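Leka Bin-Picking Challenge

The Leka Bin-Picking Challenge is an annual student robotics competition held in Flilham. It is open to teams enrolled in the two-semester automation course at the Curnetti Technical Institute and to visiting teams from partner schools. Each team programs an industrial arm to take narrow blocks out of an open bin and sort them by color.

History

The contest grew out of a laboratory exercise written by Géza Somogyi, who taught the institute's first course in robot handling. Students had complained that the exercise was graded only on a written report, and Somogyi agreed to add a timed run at the end of the term. His colleague Mimoza Radulović drew up the first rule book and opened the event to outside schools. The name Leka comes from the hall in which the first finals took place. The current rules were adopted on December 26, 2024, and apply to all rounds held after that date.

Format

The final is held each May. Teams of up to 42 students were once admitted as whole classes, but entries are now limited to small groups, each with a faculty adviser. A run lasts 300 seconds. The judges place the blocks by hand before the run begins, and the team may not touch the bin or the arm until time is called, except to stop the machine.

Points are given for every block removed and set down in the correct tray. A dropped block may be picked up again without loss of points if it has stayed inside the bin. Contact between the gripper and the wall is allowed — teams have asked several times for this to be clarified — but moving the bin ends the run. Each team has 2 attempts, and the better score stands.

Equipment

Arms are supplied by the institute. Teams may design their own gripper fingers, subject to inspection. Bins are clamped to the work surface for all practice and scored runs. Blocks are issued in two colors. 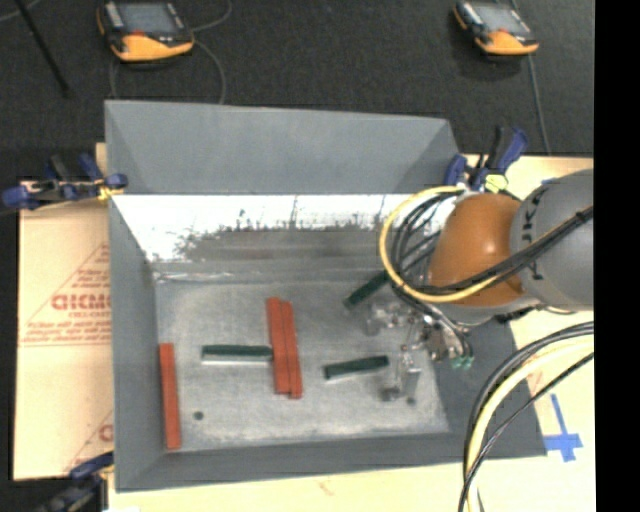 Vol. 2, p. 42

Blocks lying side by side with their long faces touching are generally treated as the harder case, as the fingers have little room to enter between them. The rule book calls this arrangement a "closed pair." Blocks resting against the foot of a wall are scored in the same way as any other.

Awards

The winning team receives the Vendis Cup. A separate prize for the best written report, named for Somogyi, was added at the request of Špela Kelmendi, the present course director.

See also

Curnetti Technical Institute
Vendis Cup
Automation education in Flilham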